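Filed under: Office & Facilities / Open lists
2 comments · 14 shares

# rerel-office-list

Data card + readme for the Rerel furniture and storage list. Covers the back office on the Melton side. Chairs, cabinets, folders, cases. Last edit 2021-10-30, sorry for the mess, will clean up headings later.

## What's in it

One plain text file, 653 rows. One row per thing, or per part of a thing where the part can be swapped out (arm posts, casters, hinges, latch plates). Started in May as a parts list for the chairs only, then the cabinets got added, then the folders inside the cabinets, so the columns don't always make sense for every row. A folder has no "seat height". Leave it blank.

Columns:

- id
- kind (chair, cabinet, folder, case, desk, other)
- part
- color
- where
- state (ok, scuffed, loose, broken, missing)
- note

## Chairs

357 rows, more than half the file. Most of them are parts. Each chair gets looked at from the top and then from undeneath, and the underneath is where the useful stuff is: arm bracket, post, seat plate, any levers or tabs. Dust and light scuffs on arm posts count as "scuffed", don't open a new state for it. Please.
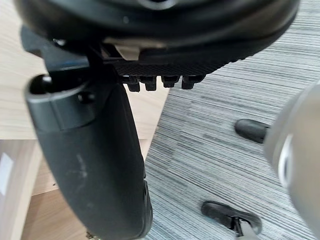

Office chair, underside. Arm post on the left, beige tab by the seat plate.

Seat color and post color go in seperate rows even when both are black. Yes it doubles things up. Umell's parts sheet does it this way and we match on that sheet.

If you can't tell what a part is for, write what it looks like in note and put "?" in part. "Four teeth, black, under plate" is a fine note. Someone with the parts sheet open can sort it out later.

## Cases

Small section. Blue cases mostly. State is for the outside only. Cases get listed by where they sit when the row is written, and if it moves you edit the row, don't add a second one. We had doubles all over the place from that.

Lid and side walls are one row even if the blues don't match. Color = "blue". Not "sky", not "gray blue", not "saturated blue (side)". All of those were in the file at one point.

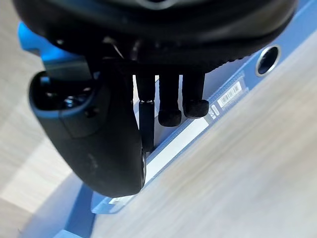

Liang: one row per case breaks the search for me, I filter on part and cases have no part filled in. Can we put "whole" in there? Also a few say "by chair" in where, and chairs roll.

Good point on "whole", done for all cases. "By chair" is still in a few rows, replace with the nearest cabinet or desk if you run into one.

## Cabinets

Light wood grain, doors on the front, locks on some. Rows go: body, each door, hinges, catch, lock, handle, shelf. Doors are left / right as you face them. Open doors before you fill in the hinge rows, the concealed ones can't be checked from outside and guessing put a bunch of wrong "ok"s in the first version.

Labels: there's usually a small white one. Copy the text into note if you can read it. If not, write "label, unread". Don't leave it out, an unread label is still a label.

Anything sitting on top of a cabinet gets where = "top", plus the cabinet id. Folders that overlap still get a row each.

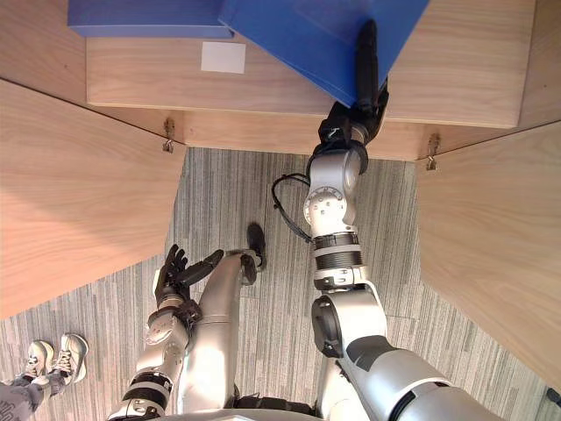
Folders going back in should go on the shelf, flat, blue ones together. Update where from "top" to "shelf" at the same time or it never gets done. If a folder won't lie flat put that in note.

Compartments with nothing in them get a row too, kind = other, part = "compartment", note = "empty". Looks silly in the file but it's how we find space for stuff.

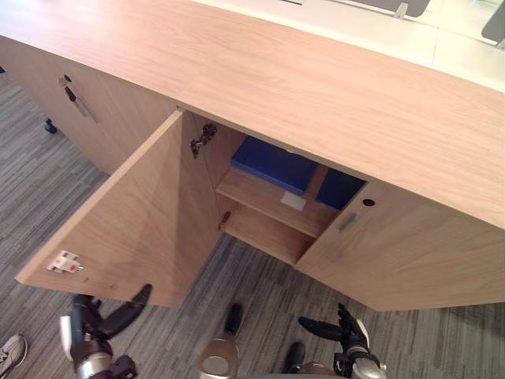 Handles and locks are separate parts. Same with casters, one row per caster you can see, and don't fill in the ones you can't.

## Known problems

- 200 rows have no state. Mostly desks. Working on it
- hinge rows from May are guesses, see above
- "whole" vs "body" for cabinets, use body
- some ids skip, that's fine, don't renumber

## Using it

Take it, copy it, change the columns. If you fix a row send the fixed row and the id, not the whole file back.

Tags: storage, chairs, cabinets, inventory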